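Varby Rooms: impulse responses and player presets
README for the convolution pack

Varby Rooms is a set of stereo impulse responses for use in any convolution reverb that reads WAV files. It was recorded and edited by Ewurabena Amoah and is distributed by Jesitz. The pack also includes presets for the Esfahani player, but the player is not required.
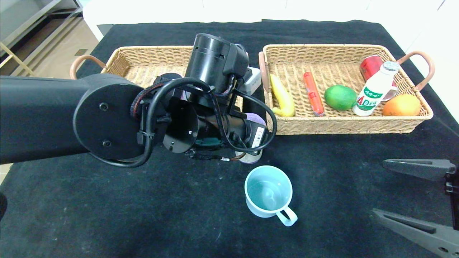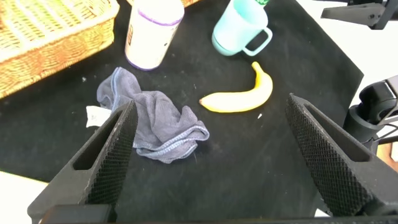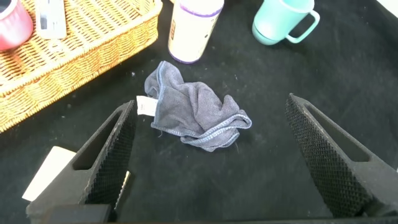
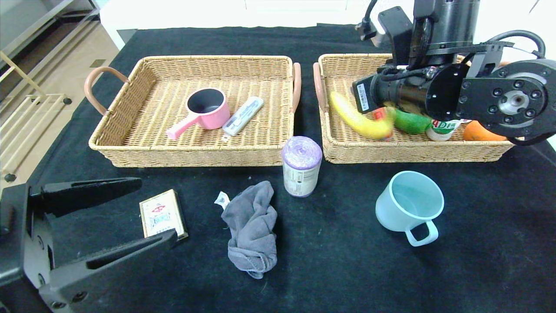 ## What is in the pack

The pack holds 2531 impulse responses in six top-level folders. Each folder is one space. Inside a folder, files are grouped by microphone pair, then by source position.

- Hall: a rectangular concert room with a raised stage
- Chapel: stone walls, long tail, strong low end
- Stair: a concrete stairwell recorded over four landings
- Studio: a medium live room with panels open and closed
- Plate: a steel plate unit driven at three damper settings
- Tank: an empty water tank, entered through the service hatch

The preset folder is separate. It holds 3849 player presets, many of which point to the same impulse response with a different pre-delay, EQ curve or decay envelope. Presets do not contain audio. If you move the audio folders after installation, the presets will load with a missing-file warning until you set the new path.

## File format

All impulse responses are 24-bit WAV at 96 kHz. Most hosts resample on load. If yours does not, the tail will play at the wrong length and the tone will shift, so check this first if a room sounds dark and too long.

File names follow this pattern:

 space_mic_position_version.wav

For example, `chapel_ab_p04_v2.wav` is the chapel, spaced pair, source position four, second edit. Where a v1 and a v2 both exist, v2 has a cleaner noise floor. The v1 files were kept so that old sessions still open correctly.

Microphone codes:

- ab: spaced omni pair
- xy: coincident cardioid pair
- ms: mid-side, already decoded to left and right
- bd: boundary pair on the floor

The Plate folder uses its own code, `pk`, for the two pickups. There are no source positions for the plate. The third field in those file names is the damper setting.

## How it was made

The source in all the acoustic spaces was a full-range loudspeaker playing a logarithmic sine sweep from 20 Hz to 20 kHz. Each sweep was recorded twice. The two takes were compared, and a position was rejected if they differed by more than 0.5 dB in any third-octave band above 63 Hz. The accepted takes were averaged and deconvolved.

The loudspeaker response was measured separately and removed with a minimum-phase inverse filter. The correction is limited to 9 dB of boost at the low end. Below 40 Hz you will hear less of the room than was there. A full correction was tried on the chapel and it raised rumble to a level that masked the tail.

Tails were trimmed where they met the noise floor and given a short fade. No synthetic extension was added to any file. The tank is the one space where the trim point is a compromise, as a pump in the next building could not be switched off. Listen to the last second of the tank files before using them on exposed material.

## Levels

Files are normalized per space and not per file. This keeps the level difference between near and far positions. A far position in the Hall will sound quieter than a near one, and it should. If your host applies its own auto-gain to impulse responses, turn it off to hear the positions as recorded.

## Installing

1. Unpack the archive to a local drive. Network drives work but preset browsing is slow.
2. In the Esfahani player, open Settings, then Libraries, and add the top folder.
3. Wait for the scan to finish. Index files are written in blocks of 1000 entries, so the progress bar moves in steps.
4. Restart the host.

Users of other convolution plug-ins can skip steps 2 to 4 and load the WAV files directly.

## Known problems

- Twelve Stair presets have left and right swapped. The audio files are correct. Use the swap button in the player.
- Studio files with the panels closed carry a faint 120 Hz tone from the lighting. It sits well under the tail at normal wet levels.
- The Brirness sampler reads the long Chapel files but cuts them at six seconds. This is a limit in the sampler — there is no setting to change it.
- Preset names longer than 31 characters are shortened in the browser list. The full name appears in the header once the preset is loaded.

## License

You may use the impulse responses in any recording, film, game or broadcast, paid or unpaid, with no credit required. You may not resell or share the WAV files themselves, whether original, renamed, resampled or edited. Baking a response into a hardware product or a sample library requires a separate agreement.

One purchase covers one person on any number of machines that person uses. Schools should write for a room license.

## Changes

Version 1.2 adds the boundary pair to Hall and Studio, replaces nine Chapel files and fixes the path bug on first launch. Version 1.1 added the Plate folder. Sessions saved with either older version will open without changes.

Last updated: October

Related items
- Varby Rooms Lite
- Esfahani player: quick start
- Sweep recording notes for small rooms
- Jesitz spring and plate presets

Contact | Copyright Jesitz | Back to top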